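Shu-fen Lau: "I had to learn how to be quiet in my own house"

Sep 18, 2025

Shu-fen Lau orders hot water with nothing in it, and then she looks at my coffee for a moment longer than is polite. "Sorry," she says. "I still miss it. Milk I don't miss, but coffee I miss every day."

We meet on the upper floor of a tea room near Trurngate, the old theatre where she will sing next week for the first time in almost two years. The theatre has 702 seats and all of them were sold in one morning. When I mention this she puts one hand over her eyes. She says her manager called her with the news while she was cutting her son's hair, and that the haircut did not end well.

For readers who were not following, the singer stopped in the middle of her last tour with a damaged vocal cord. There had been 14 concerts already and there should have been many more. In the beginning her team spoke of a cold. After that they spoke of rest, and then for a long time they did not speak at all, and the fans made their own stories. Some of these stories were unkind. One said that she had quarrelled with her label. Another said that she was leaving music to open a restaurant.

"The restaurant I liked very much," she says. "My mother read it and she asked me why I did not tell her. She was already thinking about the menu."

The truth was an operation, and before it some months of fear. Lau remembers the evening when she knew. She was on stage, in the second verse of "Low Tide Girl", the song which everybody knows from the radio, and on one note there was only air. She turned the microphone to the public and they sang it for her. "They thought it was a present from me to them. I was smiling so hard. In the dressing room I wrote on a paper, 'It's gone', and I gave it to my sister."

She speaks softly now, but the voice is clear, perhaps a little lower than in old interviews. I ask if it is allowed to say this. She laughs and says that everyone says it, the taxi drivers too.

After the operation she was not permitted to speak for 19 days. No whispering either, she explains, as whispering is hard on the cords. She had imagined this time as a kind of holiday with books. It was different with a child of three in the house.

"He did not understand why I only pointed. First he was angry. Then he began to point also, at everything, and he stopped talking to me, he only talked to his father. That was the worst part for me, much more than the pain. I had to learn how to be quiet in my own house and still be his mother. We clapped a lot. One clap was come here, two claps was no. He still does it now when he wants juice."

Did she write songs in this period? She shakes her head. She tells me that people want this to be the answer, and that in the first conversations about the new album some persons at the label were hoping for it too. It would be a beautiful thing to put in the press text. "But I wrote shopping lists. I watched a series about divorces. I was in a bad mood and I ate a lot of soup."

The songs came later and they came by way of another person. Ndung'u, the producer who made her first two records and whom she had not seen for several years, sent her a message with no words in it, only a recording of a piano. The next week there was a second one. She did not reply to either. When the fifth arrived she sat down in the laundry room, where the sound is good, and hummed something over it into her phone.

"It was ugly, I promise you. There was a dryer in it. He answered after four minutes and he wrote, 'More of this'. I cried on the towels."

The album is called "Lellby", after the village in which they recorded it. I admit that I could not find it on my map, and she seems pleased. There is a church, she says, and a bus stop, and a woman who sells eggs and did not once ask what they were doing there. They stayed for the whole of last September in a rented house with bad heating. Lau could sing for one hour in the morning and half an hour after lunch, and the rest of the day she had to sit and listen to what they had.

This was new for her. On earlier albums she recorded at night, many takes, often with wine. She says that she used to believe a song was good when she was tired after it. With only ninety minutes a day she was forced to decide before she opened her mouth, and she argued with Ndung'u about almost every line. He wanted to keep the breaths and the small cracks. She wanted them out.

Who won? "He won on seven songs and I won on four." That makes 11, the complete record, and she can tell me immediately which are which. I will not print the list here, she asked me to let people guess.

I have heard the album twice, in an office, with a man from Borkurura sitting beside me. Borkurura is the small label to which she moved in spring, and they are careful with their files. My opinion is that the cracks are the best of it. In "Two Claps", the song for her son, the voice almost goes away at the end of each line and then it returns, and I noticed that I was holding my own breath. The faster songs I found less strong. "Elevator Man" could be from any of her records, and the chorus comes one time too many.

When I say this to her, in a more diplomatic way, she is not offended. "That's one of mine," she says.

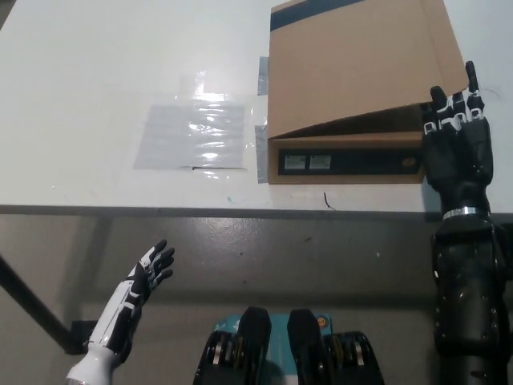 Cardboard box with its lid open, on a white table.

We talk about the body for a while, a subject she used to avoid. During her pregnancy she performed until the seventh month, and the newspapers were full of her shoes and her stomach. She tells me that she was proud of it then, and that today she would do it differently. The doctors cannot say that one thing led to the other. But she was coughing and had heartburn every night for months, she slept sitting, and she continued to sing high notes on top of it. She did not ask anybody if this was wise.

"I read about other singers who did it, and they looked so happy in the pictures. I also looked happy in the pictures. I was moody like a goose! I shouted at my husband because of a lamp. Then I went out and I smiled for two hours."

Does she give advice to younger colleagues now? She prefers not to. One of them, whose name she keeps for herself, wrote to her in the summer with a question about hoarseness, and Lau sent her the number of her doctor and nothing more. She thinks that advice from a famous person is easily taken too seriously. She herself drank ginger with onion for one year on the recommendation of an actor. It did nothing, she says, and the kitchen smelled until Easter.

The concert at Trurngate will be short, just over one hour, with an interval. There will be a piano, a cello and two singers behind her, and Ndung'u will play although he hates to be on a stage. She has taken "Low Tide Girl" down by three half tones. For a long time she did not want to sing it at all, then her sister told her that this would be rude.

I ask what she will do if the note is not there again. She drinks from her water, which must be cold by now, and she needs some time.

"I thought about it of course. I have a plan with the musicians, there is a sign I can make and then the cello takes the melody. We practised it. It sounds nice, my husband says it sounds better than me." She shows me the sign, two fingers on the left shoulder. Then she asks me please not to describe it, and a moment later she changes her mind and says that I can, the people in the first row will see it anyway.

A larger tour is not planned. There are offers for the spring, and she has said yes to three cities so far, with four free days between each of them. Her former manager would have put five concerts in these days, she says. The new one is her sister.

Before we go down she has one question for me, if there is still a bakery on the corner behind the theatre. There is, but it closes at four. It is ten minutes to four. She takes her coat, thanks the waitress in a voice that everybody in the room can hear, and goes down the stairs rather fast.

"Lellby" will be released by Borkurura next month. The concert at Trurngate is sold out.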